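January, late, can't sleep

Okay. I have to get this down tonight or I'll tell it wrong tomorrow, and I already told it wrong once on the phone to my sister, who now thinks a robot threw furniture at me. It did not throw furniture at me! It held on to a chair. It held on to a chair and would not let go, and that is a much duller sentence and a much worse problem.

So the day started fine. I got in a little before 8 with the bad coffee from downstairs, and Myfanwy was already there going through last night's logs with her coat still on. We've been doing the chair task for a while now. Walk up to the chair, grab the top of the backrest, pull it clear, turn it, push it in under the desk, let go, step back. A toddler can do this. Our robot can do this too, mostly, and I really do mean mostly, because by lunch the new policy had gone through its first 100 runs and only flubbed the ones where the chair starts out facing the wall (it goes for the armrest, I don't know why, it loves an armrest). Myfanwy was humming. I was in such a good mood I offered to do the battery log, which I hate.

Then after lunch we switched to the new grip controller. This is the Esley one, the one I've been bugging people about since the fall, so I want it on the record in my own diary that I was the person who wanted it in. The old one just squeezes to a set force and sits there. The new one feels for slip and tightens when it thinks the object is getting away. Great for a smooth chair back. Great for anything that sags or flexes. We'd run it on the bench with a mop handle and a tote bag and a rolled-up yoga mat and it was lovely, very gentle, I was smug about it for days.

First few runs, beautiful. Then on one of them the chair's caster snagged on something as it came around, maybe one of the seams in the floor, maybe nothing, casters are like that. The chair tipped. The hand felt the backrest start to slide and did just what I'd asked it to do, it tightened. Tightening pulled the chair in toward the robot, which tipped it more, which felt like more slip, so it tightened again. And the balance controller, bless it, noticed that there was suddenly a load hanging off one arm and leaned back to make up for it. Which pulled on the chair. Which felt like slip. You can see where this goes.

I was at the keyboard. I hit release. Nothing. I hit it again, like an elevator button. Still nothing, and by then there was a whine coming off the wrist that I have never heard before and would like not to hear again. Myfanwy said "stop it," quite calmly, and I said "I'm trying," not calmly, and then she said it again with my name in front, and I finally did what I should have done in the first place and slapped the big button.

And here is the bit that's keeping me up. The e-stop cuts the motors. All of them. So the legs went soft and the whole robot started to fold, and the hand, which has a brake in it so it doesn't drop things when it loses power, stayed clamped. Of course it did! That's what the brake is for! So we had a folding robot attached to a chair on wheels, and the chair rolled, and the robot went down after it, sort of sideways, in a slow awful heap. It didn't go far. It had the safety line on, thank God, but the line was rigged for falling straight down, and with the chair dragging it out to the side it swung and cracked its shoulder cover on the way.

Nobody was hurt. I'm writing that in its own sentence because Milagros made me say it out loud three times when I called her. Nobody was inside the tape, nobody was anywhere near it. But I had been inside the tape two runs earlier, crouched down to turn the chair back around, with the robot powered up and standing there, because it's quicker than going through the whole sit-down and I have done it a hundred times. My hand was on that backrest. I keep going back to that. The grip hit 110 newtons at the fingertips before the stop, it's in the log, and the limit in the config was supposed to be well under that. I held my own fingers around the edge of my kitchen table tonight and thought about it and then went and did the dishes.

So why was the limit wrong? We sat on the floor and dug until the heating went off. There are two limits, it seems. One in the old hand firmware and one in the new controller, and when you load the new one it quietly takes over and uses its own default, which is 225. I never looked. I checked our config file, saw the sensible number I'd typed in there back in the fall, felt good about myself, and closed it. The bench tests never got anywhere near either number because a tote bag doesn't fight back. And the release command? Queued. It was sitting politely behind the tightening commands waiting for its turn. When Myfanwy found that she put her head down on her knees and laughed, and then so did I, and it wasn't very funny.

She pulled this off the room camera when we were going back through the afternoon, and I asked her to send it to me. 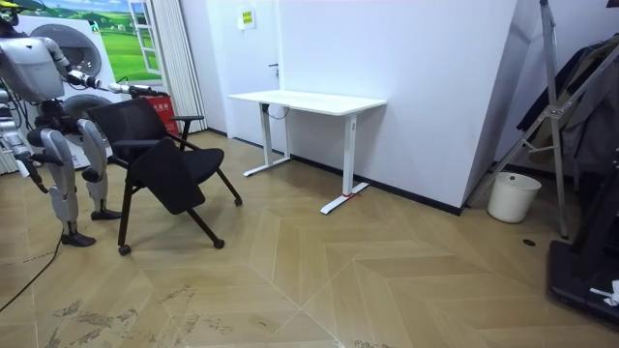 Chair task, robot's hand on the backrest, chair well off level.

I've been staring at it for ages, which is silly, it's one still and it can't tell me anything the force log doesn't. I mostly notice how ordinary it looks. Coats on the rack, the desk against the wall, that meadow backdrop with the washing machine doors that I stopped seeing months ago.

Milagros was good about it, much better than I would have been. She didn't yell. She asked what the procedure says about resetting the chair, and I told her, and then she asked what we do about resetting the chair, and I told her that too. There was a pause. Then she said no powered runs until she's seen it in writing, and that I'm the one writing it, and could I please eat something. So that's tomorrow. My list so far, in no order, off the back of the coffee receipt:

Release jumps the queue. Always, no matter what.
One limit, in one place, and the robot reads it out on the screen at startup so we can't load the wrong one.
If the hand tightens more than a couple of times in a row and the chair is still moving, give up and open.
Robot sits before anybody crosses the tape. Me included. Me especially.
Re-rig the line for a sideways pull.
Ask Renik about the brake. Is there a way to open it by hand when the power's off? We had to wait and boot the wrist back up by itself to get the chair loose, and if that had been a sleeve instead of a chair I don't know what we would have done.

That last one I underlined twice. I emailed them before I left and I was probably a bit short. I'll send a nicer one.

The shoulder cover is cracked right through at one bolt but the joint behind it turns smoothly, Myfanwy moved it by hand and listened to it with her ear practically on the housing. The chair is completely fine. Not a mark on the stupid thing.

It's past two now and the radiator is ticking. I want to be in early so I can take the Esley controller off before anyone is tempted to do just one more run, and by anyone I mean me. Must remember to buy milk. Must remember to call my sister back and explain about the throwing.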